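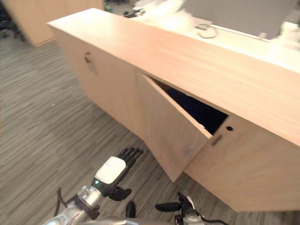 Sunura Teleop Kit, second version: review after eight months

Posted Dec 27, 2021 by Lok-yiu Hung
Print this page | E-mail this article

The Sunura kit is a set of two tracked gloves, a headset, a foot pedal and the software that ties them to a robot. You put it on, press the pedal, and the robot's arms and hands follow yours. Every run is saved as a demonstration, which you can then feed to whatever training code you use. Ours cost $3396 with the second pair of glove liners. We have had it since April and have recorded a lot of cabinet doors with it.

I'm reviewing it for one kind of work, opening and closing furniture with a pair of five-fingered hands. If you run a simple two-jaw gripper, much of what I say about the fingers won't matter to you, and you could save money with a pair of hand controllers.

Setup

The box holds the gloves, headset, pedal, charger, a USB receiver and a printed guide. The guide is short and mostly correct. It leaves out that the receiver has to be plugged in before the software starts. If it isn't, the left glove shows up as connected and sends nothing. I lost an afternoon to that.

Calibration is done per person. You make a fist, spread the fingers, touch the thumb to each fingertip, then hold both arms straight out. It takes two minutes once you know the order. The result is saved under your name, but I redo it every time I put the gloves on, as they never sit in quite the same place.

Matching the gloves to our hands took longer. Sunura supplies profiles for several hands and ours wasn't one of them, so we wrote our own. The format is a plain text file with one line per joint, and support answered both of my e-mails within a day.

Doors

A low cabinet with recessed pulls is a good test and a mean one. There is no handle to grab. The pull is a shallow notch, and you have to get a fingertip into it, draw the door out a little, then shift the hand to the edge of the door and swing it the rest of the way. A person does this without looking. With the kit you look very hard.

The arms track well. There is a small delay, and after the first day I stopped noticing it except on fast moves. Fingers are less good. The index and middle fingers follow closely, the ring and little fingers lag when they are bent past halfway, and the thumb is the weak point of the whole product. Turning the thumb inward is read as bending it, so a pinch on the edge of a door often lands low. You learn to aim high, and then your demonstrations have that habit in them too.

There is no force feedback. The gloves buzz when the robot reports contact, with the same buzz for a touch as for a hard push. I have shoved a door sideways against its hinge more than once because I thought I was barely on it. If your furniture matters to you, set the force limit in the software before the first session. It comes set too high.

Low doors are also hard on the operator. The view is from the robot's head, so you are looking down past your own wrists for most of the task, and the hands hide the part of the door you are trying to reach. I moved the robot's base back a little and that helped. My neck was still sore at the end of a long day.

Recording

This is the best part of the kit. Tap the pedal to start, tap to stop, hold to throw away the run. I like that I can discard a bad one without taking off a glove. Files are saved with the joint positions, hand positions and video lined up by time, and I have not found one out of step yet.

Storage adds up. We keep 300 runs per task as a minimum and the video is not small. There is a setting to save at lower quality, and for doors it made no difference to our results that I could measure.

The review screen lets you trim the start and end of each run. It does not let you label the middle. I would like to mark "finger in pull" and "hand on edge" as separate steps, and for now I do that in a spreadsheet, which is slow and boring. Sunura told me it is planned.

How the demonstrations trained

Our first set was 51 runs of one door, all mine. The robot learned to reach the pull and then hesitated there. I watched the runs back and saw that I had hesitated too, in nearly all of them. After a week of practice I recorded again and that set trained much better. Plan on throwing away your early work.

Battery and comfort

The gloves run for a morning and charge over lunch. The liners wash fine. The headset is heavy at the front, and the strap slips on short hair. One finger seam on the right glove has started to open – I glued it and it has held.

Compared with others

I used the Holtix controllers before this. They are lighter and cheaper, and they never lost tracking, but you get one trigger per hand and no way to place a single finger. The Lekilano gloves have a better thumb. They also need a wired connection, and I kept stepping on the cord. I have not tried the Hsiao arm rig, where you move a smaller copy of the arms by hand, though for heavy doors I suspect it would be the better choice.

Who should buy it

Labs and small shops with multi-fingered hands and at least one person willing to practice. If you only need pick and place, get the controllers. I would buy the kit again at this price, mostly for the pedal and the recording software, and I would order the spare liners with it. They took five weeks to arrive when I asked for more.

Print this page | E-mail this article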